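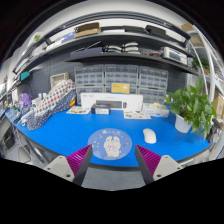 March, entry started 9.40
Plelville workshop, bench notes (Brasero job)

Going over the house rules for the hand-held gripper work before we do another batch. The old sheet was written for the fixed arm cell and half of it makes no sense at a desk. Notes as I go, will tidy later (won't).

Bench layout. Old rule says "clear all items not in use". Fine for the cell, wrong for Brasero, where we want ordinary desks with ordinary stuff on them. Blue desk today: mouse, the bunny mouse pad, plant, keyboard package along the back, storage drawers behind. All of that stays. New wording, draft:

- clutter is allowed if it would normally live on a desk
- nothing with a name, address or phone number readable from where the gripper starts
- no open blades, no solder, no drinks
- plants OK, but trailing leaves count as an obstacle. Don't close on them

Need to decide about cables and loose fabric near the work. Left end of the desk is busy, fabric cover draped over a bulky shape there plus small tools. Suggest: the working area is the front and middle, leave the back left alone unless the task sheet says so. Stiltargate lot do it the other way, everything reachable is fair game, and then they wonder why their resets take for ever.

Finger check. Every session, before the first take, and again after any knock. Look at both ribbed inserts for splits, wipe the flat inner faces, try the mounting plates for play. If one insert goes, swap both. Mixed pairs grip unevenly and you can see it in the plots. Keep the 2 spares in the Sibiya box, NOT in your coat.

Start pose. Both fingertips in view, gap open, thing you're going for somewhere between them or just beyond. Hold still, then go. People keep starting already moving, which makes the trimming horrible. Of the 1,038 takes in the last batch we threw out 105, mostly for this. Sheet must say it in the first line, large type.

Speed. No number yet. Argued over it at tea. I say slow enough that you could stop before touching anything you didnt mean to touch. Someone else wants a figure. Fine, bring me a figure.

Breaks. 15 minutes off after each hour, hand off the grip, not "just doing labels with the other hand". Wrist complaints are up since January and the thing is front heavy. Write them in the blue book even if minor.

Stop rules, these carry over from the cell sheet more or less:
- anything falls off the desk: stop, mark the take, pick it up by hand
- someone walks into the working area: stop, bin the take, whether or not they mind
- odd noise or smell from the tool: power off first, then think
- bench instruments on the shelves are off limits for takes, full stop. They're calibrated and not ours to wave things at

Storage rack. Cartons on the rack, heavy low, light high. Not a robot rule but it came up. Same goes for the top shelf over the drawers, boxes pushed well back from the front edge. I'd like a lip fitted. Asked before, asking agian.

Logging. Operator initials, desk, insert pair, start time, anything odd. Short is fine, blank is not. "Usual" is not a desk name.

11.20 read the draft back to the others. Objections: too long, and the obstacle wording is unclear if the plant IS the task. Fair. Add "unless the task sheet names it".

To do: retype, one side of A4, pin by the door, take the old one down so we dont have both up like last time. Check with Stiltargate whether they want the same finger check so the logs match.

Last updated: March, 16.15

Plelville workshop notes | Questions: ask at the bench | © Plelville | Back to top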